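Two grippers, one old Dell, and a lot of marketing

Tue 30 January

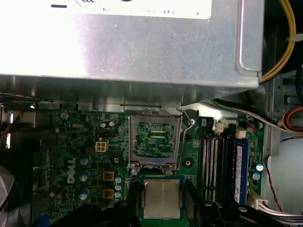 The Jastura fingers holding the processor, just short of the open socket on the Dell board.

I have been putting off writing this one, mainly since I expected to come down harder on one side than I have. The plan was to take two small electric grippers, put each on the same arm, and give them a job that I would not trust most people to do before their first cup of tea: fit a processor into a desktop motherboard with everything else still in the case.

The grippers are the Jastura and the Misent. Both are two-finger parallel types, both come with black fingers you can swap, and both are sold with a video in which a very calm machine handles an egg. I am tired of the egg. An egg is a generous object. It's round, it centres itself between the fingers, and you can put it down anywhere within a hand's width and people clap. A processor has to be square to the socket, flat to the socket, and the right way round, and if you get it wrong you have a row of bent pins and a board for the bin.

So, the Dell. It came out of a cupboard and owes me nothing. I left the power supply where it was, across the top, and I left the cables in as well. I know that the proper thing is to strip the board out and clamp it on a bench, and I have read three write-ups in the past year that did exactly that. Fine, but then you have tested a gripper against a tidy board on a bench. Anybody who pays for one of these to do repair work is going to be pointing it into a box with wires looping about in it and a great lump of metal hanging over the bit they want to reach.

The Jastura went first. Its fingers are chunky, and that was my main complaint before I had even switched it on. From the wrist camera you see an awful lot of finger and not so much chip. What it does have going for it is stiffness. Once it has hold of something by two opposite edges, that thing stays put. I nudged the arm on purpose a few times and the processor didn't shift in any way I could see.

The Misent is slimmer and, on paper, the more precise of the two. It also has force sensing, which the brochure mentions on every page. In my hands the reading wandered. I would zero it with the fingers open, close on the chip, open again and find it no longer thought nothing was nothing. That matters when you're trying to set a limit low enough to be kind to a thin edge of circuit board. I ended up setting it by feel, which rather defeats the point of paying for a sensor.

I ran 100 placements with each, all from the same starting spot, with the lever up and the frame open. I did those with a dead chip and I'm glad I did. The Jastura set it down acceptably on most of them. The Misent was a touch better when it was behaving and a good deal worse when it wasn't, and it had 14 outright drops against the Jastura's three. You could argue that I should have recalibrated the Misent more often. Perhaps. The manual says to do it once a day, and I did it more than that.

Neither of them closed the lever. I want to be plain about this because the sales talk for both uses the phrase "full assembly". Getting the lever down and hooked takes a sideways push and then a downward one, with a fair bit of force at the end, and the fingers that came with each gripper just slid off it. I did the levers by hand. If you count that as part of the job, and I do, the score is nil all.

The controller deserves a grumble too. I used the Venter box for both, as it claims to support either gripper straight away. It does, if you don't mind that the Misent's speed setting runs from 0 to 300 and the Jastura's from 0 to 1,000, with no mention anywhere of what either number is in. Percent of what? I found out what full speed meant on the Jastura by using it. The dead chip went somewhere behind the drive bay and took me half an hour to get back.

Cameras I'll do properly another time. The short version is that a small one at the wrist is very good for the last bit of the approach and poor at telling you how high you are. Shiny metal doesn't help. The power supply in this case washes out towards one side under my lamp, and the top of the processor isn't much kinder. I tried turning the lamp down and then couldn't make out the socket pins, so I turned it up again and put up with it.

Would I buy either? The Jastura, maybe, second-hand, with a thinner set of fingers that I would have to make myself. The Misent I'd like to see again in April, when there's supposed to be new firmware for the sensor. I have heard that sort of promise before – usually from people who then bring out a new model instead.

A couple of readers have asked for the Prudley to be put through the same thing. It uses suction, so it would pick up by the flat lid and keep clear of the edges altogether, and I can see why that appeals. My worry is how well a cup seals on a smudged, slightly dull bit of metal, and what happens in the half second after it stops sealing over a socket full of fine pins. I've asked to borrow one. They offered to send me a video.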